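4.2 Equipment selection and cost planning

The budget for the wet-handling cell was fixed before the task list was complete, which constrained the choice of end effector more than the choice of arm. Two suppliers were asked to quote on the same specification: Prometti, for a sealed parallel gripper with a bellows over the actuator, and Takeda, for an open linkage gripper with replaceable fingers. Both quotations covered one working unit, one spare, and a service kit. The arm already installed at the Tulthorpe site was carried over at no cost to the project.

The task list included retrieving soft goods from standing water in a shallow plastic tub. Such items are hard to plan for. Their weight changes as the fabric takes up water, and they have narrow sections that can be gripped and wide sections that cannot. Figure 3 shows one such item, a pink plush toy with a long neck, held at the neck between two finger links of the gripper while part of the body is under water.
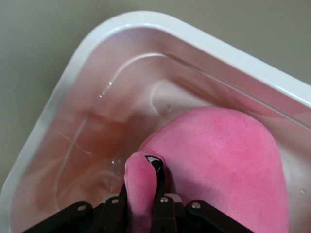 Figure 3. Grasp at the neck of a partly submerged plush item.

Finger wear was treated as a consumable cost. The maintenance plan called for a change of fingers every 1000 grasp cycles, with the screws replaced at the same time. The full test program was set at 2568 cycles, so two changes fall within the program, and a third set was ordered to cover breakage. At 354 dollars per set, fingers came to 1062 dollars. This amount was entered on a separate line from the gripper itself, as the two are paid from different accounts at Zisitberg.

The sealed unit had the lower expected maintenance cost but could not be serviced on site. Its quoted return time was 22 working days, during which the cell would have run on the spare with no backup. The open linkage unit needs rinsing and drying after each session, and the labor for this was added to the operating budget. Under the planned schedule the added labor cost less than a second spare of the sealed type, and the open unit was selected.

Tubs, drain fittings, and towels were bought locally and are not itemized. Water supply and disposal were charged to the building. We did not budget for a force sensor at the wrist in the first year; the mounting plate was ordered with the hole pattern for one so that it can be added without new machining.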